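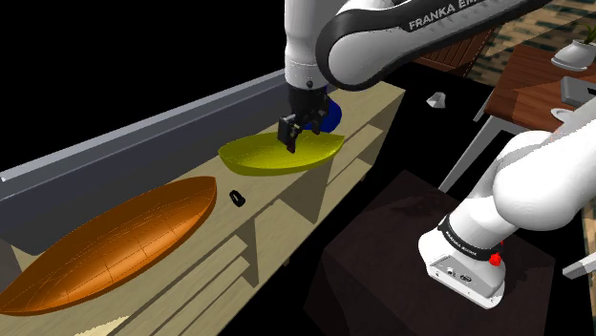 **Notes, family history evening, Okcombe**

(Wait for the stragglers. Lights down after the first slide, not before.)

Good evening! I'm so glad to see this many of you. Tonight is one family, the Clulliers, and how they got from Sultutbridge to here over two generations. I've been living with these people for most of a year and I could go on until midnight, so somebody wave at me if I do.

**Slide 2: the parish book**

- Baptism entry for the eldest boy. Read the line aloud, slowly, the handwriting is awful.
- Father's trade is given as "cooper." Ten years on he's a "dealer." Same man, same signature with that big looping C.
- Point out the C! It's how I found him again in the rent book.

**Slide 3: the children**

Five children baptized, 2 buried before they could walk. I went back and forth on the youngest, who shows up in the school register as "Anne" and at home as "Nancy." I had her down as two different girls for months (groan, show the old chart with the extra branch).

**Slide 4: the move**

The rent book has 192 pages and the Clulliers are on the last one. I nearly stopped at page 150. They paid up in October, and the next tenant's name is written right over theirs. After that, nothing in Sultutbridge at all.

PAUSE HERE. Let them look at it.

Then the Okcombe list, house number 352, mother and three children. No father. He turns up the following spring, and I still don't know where he spent that winter. If anyone has an idea, please, please catch me afterward.

**Slide 5: the Song letters**

Explain the name: the family bundle has "Song" written across the wrapper, and inside are letters from the eldest daughter, who taught singing. These are my favorite thing in the whole project. She complains about the damp, asks for stockings, and spells her own brother's name two ways on one page.

- Read the stockings letter. All of it, it's short.
- Skip the second one if we're past 8:15.

**Questions**

Likely ones: how to get at the rent books (ask at the desk, bring a pencil, no pens), and whether the Clulliers changed their spelling. Yes, they did, twice that I can prove. The one-L version is later.

Charts are on the side table. Take one home and write on it.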